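Planner notes and pictures, sorting bench
Posted by Traian, 23/06/2025

Hi all! I finally got around to putting a couple of pictures up, mostly so Aurelia Grecu stops asking me for them (hi Aurelia). I write the software side of the two-arm sorting bench at Drorkico, meaning the planner, most of the perception node and all of the little scripts that glue them together and that I keep promising to clean up. If you came over from the Flindley mailing list you already know the setup, so skip ahead.

The short version of what the code has to do: look at a heap of thin flat stuff that overlaps, pick one thing out of it, decide which bin it goes to, and get two arms through the same bit of air without them arguing over it. The last part has eaten most of my spring.
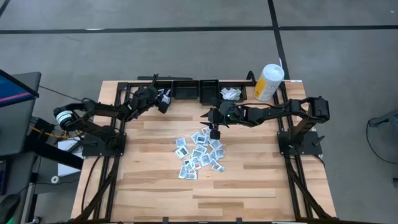 Packets in the middle, four bins along the far edge, left arm over at the bins and right arm above the heap.

I like that one a lot because it's the handoff case I was fighting with back in March. The old planner locked the whole center of the table for whichever arm asked first, and the other one just sat and waited its turn. Very safe, very slow! The new one reserves space in small time slices, so one arm can be over at the bins while the other is already lining up over the pile. Each slice is 68 milliseconds at the moment. I got there by trying numbers until the log stopped complaining, and I'd love a better method if you have one.

Perception is the part people ask me about most. We segment from the overhead view first and then score each candidate by how much of its outline is visible. Anything that looks like it's on top goes to the front of the queue. It works nicely on items with a clear border and gets confused when two pale ones overlap at nearly the same angle, because the mask happily swallows both (I have a whole folder of these, named "siamese", sorry). Traian-from-last-year thought a bigger training set would fix it. We went from 1000 labeled crops to 3000 and it helped a bit, mostly with the printed ones. The pale-on-pale cases barely moved.

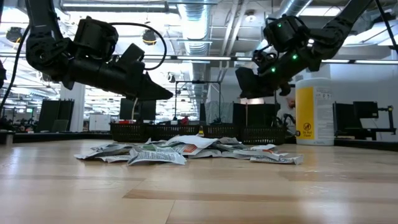
So now I'm trying the other approach, where the planner is allowed to be unsure. If the top score is low, it asks for a small nudge motion, looks again and rescores. Etoveo, our scheduler, treats the nudge like any other task, so it can give it to whichever arm is closer. The annoying bit is that a nudge changes everything underneath and all the cached grasps have to be thrown out. I was only throwing out the neighbors at first. Took me two evenings and a lot of tea to find that one.

Other things that changed since the last post:

The replay tool can step backward now. Finally!! You can scrub through a run and see which arm had which slice of space, in color.

Bin assignments live in one config file. There used to be 13 places where a bin number was typed straight into the code, and yes, I typed them all.

The gripper close command has a timeout. Please update before you run anything.

Next up is calibration drift between the side view and the top view, and after that I want to rewrite the logger, which still prints half its messages in Romanian from when it was only me reading them. If you're on the Grecu branch, don't merge yet, I've got a fix for the bin offsets sitting on my laptop.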